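Can a machine do the washing up yet? (or anything)

Dronditz
Serious question. Neighbour reckons we'll all have one doing the chores in 3 years. I say no chance. Anyone seen one do a real job, not a dance?

Abeysekara
Depends on the job. We've had an arm loading trays at work since June, does 193 a shift no bother. Same tray every time though. Move it a bit and it sulks.

Ridimitz
So it's a conveyor belt with an elbow then. My kitchen is never the same twice, kids see to that.

Dronditz
Ha. Exactly my point

Clorkmont
Disagree, you're both behind. Gripping is miles better than it was, even on thin stuff. 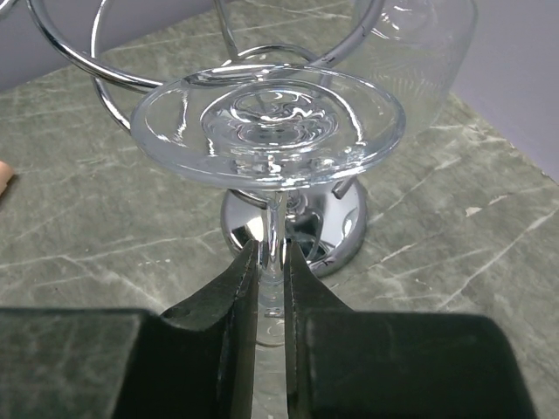
Glassware is what I'd judge them on, plates are easy. You can't see half of it and it snaps if you squeeze. Two fingers on the stem there, glass nearly upside down, chrome holder right behind with another one already in it. I break more than that thing would and I've got 11 left out of a good set.

Ridimitz
Holding it is one thing. Who dries it? How long does it take? I can do 6 while teh kettle boils

Abeysekara
Fair, speed's the weak bit. Stil wouldn't trust it with my nan's crystal

Clorkmont
Wouldn't trust you with it either mate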